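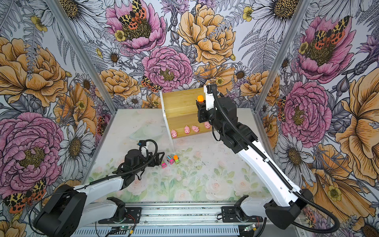

Vale a pena pagar mais por papel de parede "lavável"? Depende de quem vai lavar e com quê, e na minha casa a resposta acabou por ser um pano húmido e muita paciência.

22 nov 2024 – texto do autor do blogue

Imprimir | Enviar por e-mail

Em maio forrei o corredor com um papel florido da Judel, daqueles que trazem no rótulo três ondinhas e a palavra "superlavável". Custou-me 141 euros, já com a cola. Na loja garantiram-me que aguentava tudo. Perguntei o que era tudo e o rapaz leu-me o rótulo em voz alta, o que já me devia ter dito alguma coisa.

A primeira nódoa foi de café, à altura do cotovelo. Passei água morna com sabão neutro, como mandam, e a nódoa clareou. O cor-de-rosa da flor também. Escrevi à marca e responderam-me com um parágrafo sobre "fricção inadequada". Fiquei sem saber qual é a adequada.

Depois veio o vendedor da Cutum, que me quis impingir um verniz protetor a 80 euros a lata. Segundo ele, duas demãos e nunca mais pensava no assunto. Pedi para ver uma parede tratada há mais de um ano e não havia nenhuma ali perto – havia um catálogo. Não comprei.

O que me irrita nem é o preço. É a facilidade com que se troca uma informação por um adjetivo. A Fraser, por exemplo, tem uma linha "eterna" com garantia de cinco anos, e só contra descolagem. O orçamento que pedi para a sala, com esse papel e mão de obra, veio em 532 euros. Pus numa gaveta.

Entretanto uma leitora recomendou-me por mensagem a tinta da Jamlow com rolo de padrões. Pode ser que sim. Mas quem já tentou acertar um rolo de padrões numa parede de 1950 sabe que as juntas não perdoam, e as minhas paredes têm barriga.

Por agora fico com as flores, mais pálidas num sítio do que nos outros. Pus lá o bengaleiro à frente. Se alguém tiver um papel lavado a sério há mais de três anos, mande fotografia da parede, de preferência com a nódoa.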